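**Sawatzky Folding Bench, Model 28**

The Sawatzky is a steel-topped folding bench for people who repair things at home and would like their dining table back. It stands at normal working height, folds flat against a wall, and weighs enough that you will remember carrying it upstairs. We have sold it through our shop long enough to know what people like, what they complain about, and which complaints we agree with.

Gordon Leclerc drew the original for his own garage. He had a workbench already, a handsome maple thing he'd inherited, and he found that he couldn't bring himself to put a greasy carburetor on it. The Sawatzky was meant to be the bench he didn't mind ruining. He has had the first one ever since and it is, in his words, "not ruined yet, but I'm patient."

## What you get

- One bench, assembled except for the feet
- Four screw-in feet with rubber pads
- Hex key (please put it somewhere you'll find it, we get a lot of mail about the hex key)
- Wall strap and two screws for storing the bench upright
- A printed sheet of instructions, folded more times than seems necessary

## Specifications

| | |
|---|---|
| Top | Steel, rounded corners |
| Frame | Steel tube, powder coated |
| Folded depth | 3 inches |
| Weight | 28 pounds |
| Finish | Clear coat on top |
| Feet | Adjustable, 3/4 inch of travel |
| Warranty | 15 years on the frame, 3 on the hinges |

The hinge warranty is shorter than the frame warranty and people do ask. Hinges move. Frames mostly don't. If yours does, call us.

## The top

Steel is cold in the morning and it rings when you drop a wrench on it. Those are the two drawbacks and you may as well hear about them first. On the other side, it wipes clean, it doesn't soak up oil, and a magnetic parts dish will stay exactly where you left it, even if you no longer remember where that was.

It will scratch. The first scratch will bother you for a week or so. Mervin Bergeron, who answers our phone, recommends making the first one yourself on the day of delivery, in a corner, with a key. He is completely serious and several customers have thanked him for it.

The clear coat slows down rust but does not repeal it. Wipe up water. If you set a wet paint can down and go on vacation, you will come home to a permanent ring, and it will be the exact size of a paint can.

Don't use scouring powder. Dish soap and a soft rag will handle almost everything. For glue, let it dry and lift it with a plastic scraper. Mineral spirits are fine on tape residue, with a window open.

## Folding and unfolding

Unfold the legs before you flip the bench over. This is on the instruction sheet in bold type, and we've put it in bold here as well: **legs first**. Each pair swings out and clicks. If you haven't heard two clicks, you don't have a bench yet.

To fold it, press both latches with your thumbs and push the legs inward. New latches are stiff. They loosen up by July if you buy in spring, and by the following spring if you buy in winter, so perhaps the garage temperature has something to do with it. A drop of light oil helps in either case.

Strap it to the wall when it's folded. A folded bench leaning in a hallway looks stable and is waiting for a cat.

## Floors

The rubber pads are fine on concrete, tile and hardwood. On carpet, give the bench a day to settle before you adjust the feet, then check it with a level. Thick carpet will let it rock a little no matter what you do, and a square of plywood under each foot is the usual cure. Low office carpet gives no trouble at all.
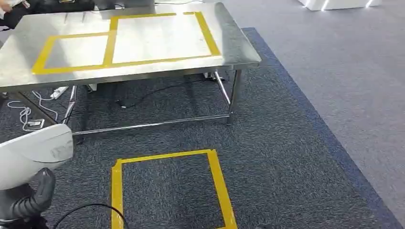 Don't level the bench by folding up a matchbook. The feet turn. They were expensive to add and Gordon is sensitive about it.

## Accessories

**Clomitent clamp rail.** Bolts along the back edge and takes most light clamps. It adds a little depth when folded, so measure your closet first.

**Tandidance drawer.** A shallow drawer that hangs below the top. It holds screwdrivers and pencils. It doesn't hold a cordless drill, and the number of people who have tested this is high enough that we now print it on the box.

**Nelusari mat.** A soft gray pad for working on cameras, clocks and other things that bounce. Kirsten Cormier uses one for watch repair and says that she now loses springs at a slower rate than before.

## Common questions

**Can I stand on it?**
No.

**Can I stand on it just to change a bulb?**
Also no. Ladders are available at most hardware stores.

**Will it take a vise?**
A small one, clamped. Please don't drill the top. If you've already drilled the top, use a wide washer underneath and stay away from the hinge side.

**Can I leave it outdoors?**
Under a roof, for an afternoon, yes. Amrit Friesen left his on a deck all winter and sent us a photograph. We sold him another one.

**Does it come in a different color?**
The frame comes in black. We tried a green and Normand Simard bought the whole run, so you could ask him.

## Ordering

Benches ship flat in one carton. The driver will bring it to your door and no farther, so have a second person handy if there are stairs. Check the corners of the carton before you sign. Orders placed by 13th June go out with the drawer at half price. Spare feet, latches and hex keys are kept in stock, the last of these in considerable quantity.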